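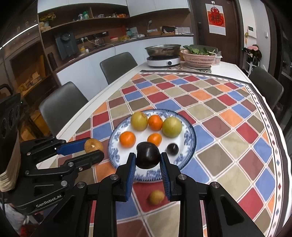

Page 16

Section 6: Putting the House Back in Service After Smoke or Water Damage

Welcome back! If you've reached this part of the Rakena Household Recovery Guide, the crews have gone home, the big fans have been hauled off, and you finally have your kitchen to yourself again. We know you're itching to get supper on the table and sleep in your own bed. Please take an hour or so to go through the steps in order before you do, and put the kettle on afterward.

Before you start

Have your sign-off sheet from the restoration company handy, along with a flashlight, a pencil, and the small Drastunent moisture meter that came in your kit. If the meter won't turn on, pull the paper tab out of the battery door (it's tiny, and lots of people miss it).

CAUTION: Do not switch on the main power until a licensed electrician has signed line 2 of the sheet. A verbal okay over the phone doesn't count, however nice the electrician sounded.

6.1 Checking the walls and floors

1. Open the inside doors and let the rooms settle with the heat or air conditioning off.

2. Press the meter pins gently against the baseboard in a corner of the room and hold still until the number stops moving.

3. Write the number on your room chart. Do the same in the other corners, and under each window.

4. Compare your numbers with the dry reading your contractor wrote at the top of the chart. If any spot is more than 2 points over, circle it and call the contractor before you move furniture against that wall.

Note: Tile and metal trim will throw the meter off. Move over a few inches and try again.

6.2 Starting the air cleaner

1. Set the Ilunard air cleaner in the middle of the room, well clear of curtains and bedding.

2. Slide in a fresh filter with the arrow pointing toward the fan. It will go in backward if you push hard enough, so do look at the arrow.

3. Run it on High for 9 hours with the windows closed, then turn it down to Low and leave it there for as long as you notice a smell.

4. Wipe the outside with a barely damp cloth once it's unplugged.

CAUTION: Never run the air cleaner in a room with standing water, or on an extension cord.

6.3 The kitchen

1. Throw out any open food that was in the house during the fire, and anything in cardboard or thin plastic. Yes, the good flour too.

2. Wash dishes, pots, and silverware in hot soapy water, rinse them, and wash them a second time. Cutting boards that still smell of smoke should go.

3. Run the cold tap for a few minutes, then change the filter in the refrigerator if yours has one.

4. Put new liners in the drawers last of all.

Note: Tablecloths and curtains often need two trips through the wash. Keep them out of the dryer until the smell is gone, as heat can set it for good.

6.4 Filing your chart

Make a copy of the finished room chart for yourself and mail the other to Ngaio Grimshaw at the Gasent claims desk, using the envelope in the back pocket of this guide. If a circled spot has been dried and tested again, write the new number beside the old one and leave both showing.

For help with the meter, see Section 7.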